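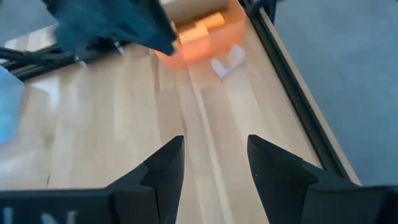

Isabelle Fehr reckons the two of them were never married in the first place. She rang before nine to say so, having read every word there was to read about the dinner at Kowalchuk's, and she wanted my view before I'd had any tea.

My view is that they had a meal. Marlene Lévesque and her husband (I'm calling him that until I hear otherwise) were seen going into Kowalchuk's at half past seven and came out at ten by the side door. She had a long green coat on and he carried her bag. On one website that means they are back together. On another it means they were settling who gets the house in Soddale. A third said she left in tears, but the only person quoted was a man parking cars over the road.

I have followed her since the first series of Ellwood, which must be 18 years now. I was off work with my back that February and watched the lot in bed. I don't go in for the gossip as much as Isabelle does, but I do look.

Isabelle's argument is the ring. There wasn't one in the early pictures, there was one at the Plelemness premiere, and now it's gone again. She says a woman who was properly married would be more careful with it. I said I take mine off to make pastry and have twice left it at my sister's. She said that was different.

We were on the phone for 47 minutes. Some of that was her knee.

Went to the shop after lunch for bread and stamps. The magazine with the coat on the cover had gone up 30p so I read the two pages standing up. Nothing new in it. They had got hold of a neighbour in Soddale who said the bins had been put out as usual and there was a light on upstairs. They also had the age of the younger boy wrong – he was born the year Ellwood moved to the later slot, so he can't be twelve.

Rain from three o'clock. Did the ironing and watched the repeat, the one where she finds the letters in the boathouse. I'd forgotten how short her hair was.

Isabelle sent a message at teatime. The agent has put out a statement asking for privacy, and she says that proves it. I asked what it proved and haven't had an answer yet. Soup, then bed at ten. Must ring the dentist in the morning.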